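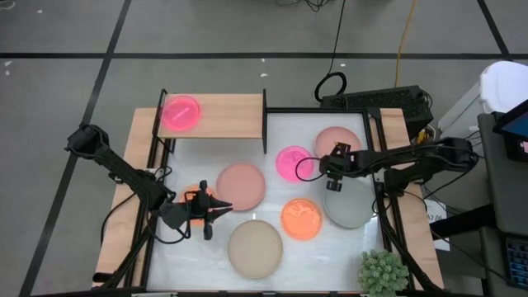
Both arms over the dish table, one dish up on the shelf.

October, by the owner of the Hamum cell

So the cell has a name now. I wrote Hamum on a strip of tape and stuck it on the controller, and now I can't call it anything else. It's a two-arm setup for shuffling petri dishes between a tabletop and a little wooden shelf, and this month was all about getting it to behave again after I moved it from one end of the shop to the other.

Moving it was dumb, I'll admit. The arms bolt to the table, so I figured everything would travel together and I could plug in and go. Well, the floor over here slopes! Not so much that you'd notice walking on it, but the first time I ran the old program the left gripper came down low on one side and pushed a dish sideways instead of closing on it. I spent a whole Wednesday evening with shims and a level, and then did the thing I should have done first, which was to throw out the old calibration completely.

My routine for that, in case you've got a similar rig. I jog each arm to 11 points on the white surface, write down what the controller thinks, and then do the shelf separately. The shelf is its own headache. It sits up on its supports and wood moves a bit with the weather, so I treat it like a second table with its own height. The old program had one number for everything plus an offset I'd typed in last winter and forgotten — don't do that.

Cables were the other big job. The left arm's cable hangs in a loop across the work surface, and I've gone back and forth on that loop more than I'd like. Too short and it tugs at the wrist when the arm reaches for the far side. Too long and it goes visiting among the dishes. I let out slack a little at a time and ran the full reach at 15 percent speed after each change, with one hand on the stop button. The right arm was easier (thinner cable, shorter trip), though I still want a better clip at the elbow.

Then fingertips. The pads on the left gripper had gone shiny, and shiny pads let a lid slide. I ordered a new set from Kuhlmann, trimmed them to length, and ran the grip test again with every color of dish on the table, big and small. The wide ones need the fingers opened a lot further than the little orange one does, so each size gets its own setting now. I used to have one "medium" setting. It was fine until it wasn't.

The counter read 3,222 cycles when I shut down for the move. I wrote that on the inside of the log cover along with the date I changed the pads, and I'm hoping to find out how long a set really lasts. My last pair came from Zormont and I have no idea when I put them on, so there goes that comparison.

What's left: the elbow clip, a proper stop for the right edge of the shelf program, and somewhere else to put the succulent. I like having a plant on the corner of the table, but I bump it with my sleeve every time I lean in to check the right arm. Next time I'll go through the handoff between the arms. I've got 42 lines of it rewritten and it still pauses in a spot where it shouldn't.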